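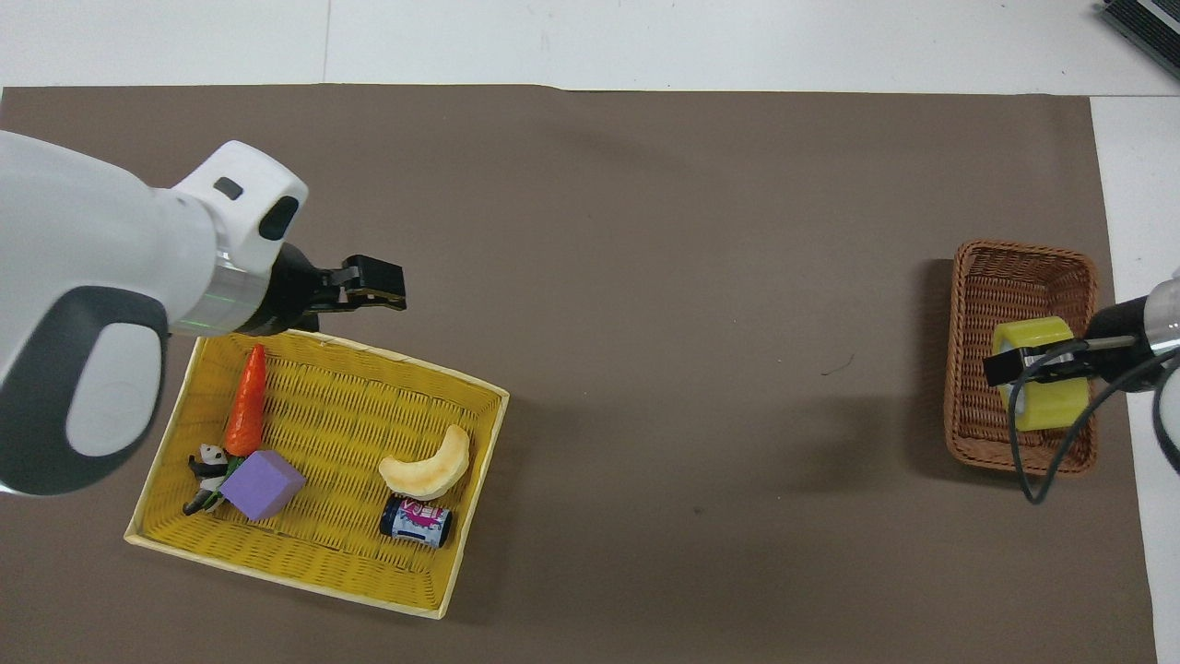
Left arm over the tray, right arm at the basket with the tape roll.

The right gripper on our two-arm bench has been dropping things, or more exactly has been failing to let go of things and then dropping them somewhere else. It took most of October to find out why. I am writing it down while I still have the log files open, partly for Glenys Nicholas, who asked for a proper account and got three lines in a message.

The task is dull by design. Objects go from the yellow tray to the wicker basket, or the other way, on a sheet of brown paper. The set is whatever fits between the fingers: a toy carrot, a panda, a foam cube, a piece of toy banana, a small can, a roll of yellow tape. The tape is the one that matters in this post. It is the only item in the set with a hole through it, and one finger can end up inside the hole.

The fault looked like this. The arm would lower the tape into the basket, the controller would send an open command, the gripper would report that it had opened, and the arm would lift. On most runs the tape stayed behind. On a bad run it came up with the gripper, hung from one finger for part of the return path and fell off when the wrist turned. Usually it landed on the paper. Once it went on the floor and under the cabinet.

I ran 200 cycles with the tape alone and the lift speed halved. The tape came up on 2 of them. That is a poor rate for debugging, low enough that any change you make will appear to have fixed it. I moved the basket a little towards the tray and announced that the problem was gone. Tharushi Begum left the thing running over lunch and came back to a roll of tape on the floor.

The first suspect was the finger pads. They had picked up adhesive from the edge of the roll, and Tharushi cleaned them with alcohol. The fault came back the same afternoon. Clean pads are worth having, so we kept doing it, but I stopped counting it as a repair.

The second suspect was the open command. Our controller is built on Kerura, which Štěpánka Vaněk maintains for the group, and it treats a gripper move as finished when the position error falls inside a tolerance. I had assumed the tolerance was tight. It was not. Somebody had widened it in the spring to stop timeouts on a different gripper, and the value had been copied across with the rest of the configuration. The somebody was me; my name is on the commit.

So the arm was being told to lift while the fingers were still moving. With the cube this makes no difference, as the cube falls out as soon as the squeeze is gone. With the tape, a finger inside the hole has to move clear before the arm goes up, and it was not always getting the time.

I set the tolerance back to its old value and ran the tape again. At cycle 102 it came up on the finger.

This was discouraging. Štěpánka suggested plotting motor current against finger position for the whole run, which I should have done at the start. On good cycles the current drops quickly after the open command and stays down. On the failed cycle it dropped, rose again for a short time near the end of travel, and then settled. Something was pushing back on the fingers.

The something was the cable. The right gripper's cable hangs in a loop below the arm. When the arm reaches into the basket at the angle the planner prefers for the tape, the loop lies across the basket, and at the bottom of the move it can catch under the woven rim. It then pulls on the connector, the gripper tilts by a small amount, and the outer finger presses against the roll. The finger opens until the roll meets the basket wall, and there it stays. With the tolerance wide this passed as open every time. With it tight, it passed only when the stall happened close enough to the end of travel, which explains why the fault became rarer and did not go away.

I find the second half of that more worrying than the first. A caught cable is a mechanical nuisance. A gripper that reports open while it is pushing against something is a safety matter, and I would not want it to be doing that near a hand. We reach into that basket to reset objects. The rule is that the arms are stopped first, but the rule was being followed by people who believed the status line.

What has changed:

The cable now has a clip at the wrist and a shorter loop. Braulio Villaseñor printed the clip, and the first version cracked when he tightened it.

The open state now needs position and current to agree for a fixed period before the arm may lift. This adds a little to every cycle.

If the current rises after an open command, the arm holds still and raises a fault. It does not retry. I had a retry in there for one day and took it out again, as it was hiding exactly the thing I wanted to see.

The planner has a keep-out volume above the basket rim on the cable side. It is cruder than I would like, and some approach angles that were perfectly good are now refused.

Resets are done with the arms disabled at the switch, whatever the screen says.

With all of this in place I ran 225 cycles on the tape. None came up with the gripper. There was one hold on rising current, where the roll had tipped against the basket wall, and the arm stopped as it should. Given the earlier rate I do not regard that as proof, and the tape will stay in the daily set until the end of the month.

Still open: the left arm has the same cable and the same configuration file. It works mostly over the tray, where there is less to catch on, and it has shown no fault of this kind. I have changed its tolerance but not its cable. Braulio has one clip left and says the next ones will be in a different plastic.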